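Tips for the Bedroom of a Bad Sleeper

I have been waking at 3 a.m. since college, usually from the dream about the elevator, and over the years I have rearranged my bedroom around it. Some of what follows came from readers. The rest I learned by walking into furniture.

Keep the notebook on the floor

A nightstand is where the water is, and a dream diary that has been under a glass of water is a watercolor. Mine lives on the rug with a pencil through the spiral. Pens dry out, or they leak on the sheets, and blue ink on a white pillowcase gets a cold rinse, a dab of rubbing alcohol and then a lot of patience. Write the date first. Then write nouns. My best entry from September reads, in full, "goose, tax office, Mom's shoes," and I can still get the whole dream back from it.

Fix the lamp

If you have to feel around for the switch, you will be fully awake by the time you find it. Put the lamp on a cheap plug-in dimmer and tape the dimmer to the bed frame at hand height. Salma Bouazza wrote to recommend a red bulb. I tried it, and woke up inside a submarine movie.

Lavender water, if you must

Add 13 drops of lavender oil to a tablespoon of vodka, shake, then top up with a cup of distilled water. Spray the curtains and leave the pillow alone. Oil spots on cotton are forever, or at least until the next sale. Keep it away from the cat, too. 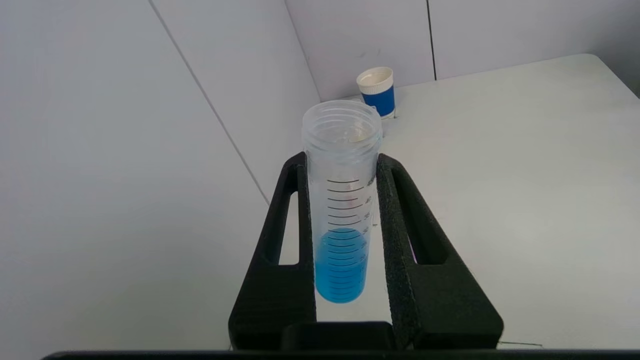
Deal with the closet door

The dark gap is worse than either open or shut. A magnetic catch takes two screws and ten minutes. Put the magnet on the frame and the plate on the door, and drill small pilot holes or the wood will split – mine did, right along the top.

Cool the room down

Hot rooms give me the chase dreams. Anything over 70 degrees and I am running by midnight. Berkay Işık freezes a damp washcloth in a sandwich bag and sleeps with it at his feet. He swears by it, though he also dreams mostly about fish.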